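Joar Tveit keeps the house rules for hand-held gripper work at Skenia on two sheets of paper, and he would prefer one. The longer sheet dates from April, when he and Meifang Gu rewrote the section on domestic tasks.

"The old text said 'sort the items' and left it there," he says. "Two operators read that in two ways, and both were within the rule."

The present wording fixes the start state. Long, thin items are laid on the table with their ends towards the container, and both grippers stay in the operator's hands until the episode is closed. Finger pads are inspected every 300 episodes and replaced at 2000 -- sooner if the texture has gone smooth.
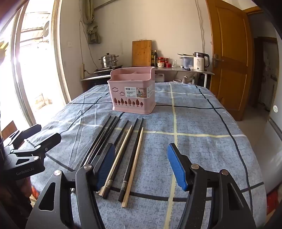 Who decides that an episode is rejected?

The reviewer decides, and the operator who recorded it may not act as reviewer for the same batch.

Gu defends that separation. "An operator remembers what they meant to do. The reviewer has only the record." A batch holds up to 39 episodes, and a rejected one is kept with its reason code.

Tveit is less settled on clutter. The rule permits a lived-in background and asks only that the work surface be clear of unrelated items. "Lagman wanted plain walls," he says. "We declined -- the kitchens people use don't have them." Clause 4 will be reviewed again once the Avell sites have reported.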